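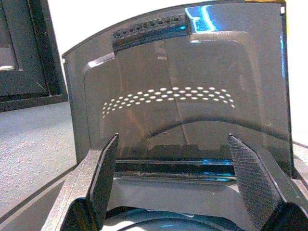 Serow Household Handling Set: Data Card and Recording Rules

Maintained by the Nava group, Sunham site
Rules revision 9

Summary

Serow contains 915 episodes of two-finger gripper work on household objects, recorded indoors at Sunham. Each episode holds one gripper-camera video stream, joint states, gripper opening, and a label file. The set is intended for training and testing manipulation policies. It covers 26 task types, split between rigid items and cloth.

This card states the rules that recording and labeling must follow. Where the card and the label tool disagree, the card applies.

Contents

episodes/ one folder per episode
labels/ one JSON file per episode
splits/ train, validation and test lists
rules/ past revisions of this document

1. Before recording

1.1 Clear the reach area of anything that is not part of the task or its normal surroundings. Furniture and appliances that belong to the room may stay, and are labeled as background.

1.2 Clean the camera lens. Check that both fingertips are in view at full opening.

1.3 Agree on who holds the stop button. That person does no other work during the episode.

1.4 Run the gripper through one full open and close cycle with nothing between the fingers.

2. People near the arm

2.1 Hands stay out of the space between the fingers whenever the drive is enabled.

2.2 A person may hand over or steady cloth only in episodes flagged shared_space. Speed and force limits for these episodes are set in the controller, and the operator does not change them.

2.3 Faces are removed before release. Hands are kept.

2.4 A blurred pale shape that could be a hand gets the label possible_hand. Do not upgrade it to hand on the strength of neighboring frames. The tracking file is the place for that.

3. Glossy and see-through objects

3.1 Label the outer surface first. Parts seen through tinted plastic get the tag through_surface and a confidence of low unless the edge is continuous.

3.2 Reflections are not objects. Bright bands along a curved panel are tagged specular and left unsegmented.

3.3 Perforations are labeled as one region. Do not outline single holes.

3.4 If the object cannot be named from the view, use the class unknown_rigid. Guessing from the task name is not allowed.

4. Cloth

4.1 Segment the pile as one region unless a boundary between two pieces is plain. A change of pattern or color alone is not a boundary.

4.2 Fold lines are labeled only in frames with a blur score under 60. Above that the field is left null.

4.3 Glare that hides the edge of the cloth is masked as overexposed. The cloth mask stops where the glare starts.

4.4 Blurred frames stay in the set. Removing them produced a test split that was easier than the working conditions.

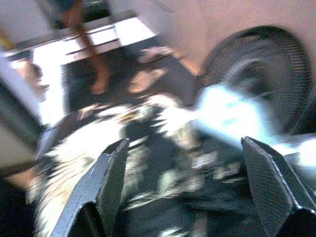
Figure 2. Gripper view of patterned cloth under strong motion blur. Rules 2.4, 4.2 and 4.3 apply.

5. Review

5.1 Each label file is checked by a second labeler who has not seen the first pass. Conflicts go to the set maintainer, whose decision is written to review_note.

5.2 Any stop during an episode is logged with its cause. Stopped episodes are released with outcome set to aborted.

Known limits

All recordings come from one site and one gripper type. Daylight from openings in the room is uncontrolled. Camera tilt varies with wrist pose and is not corrected. Object masses were not measured, so force readings should not be compared across tasks.

Changes in revision 9

Rule 2.4 added. Rule 3.4 now covers all rigid items. The split lists were rebuilt in April to match Ravaden, our loader, which rejects older lists with error SPLIT_REV.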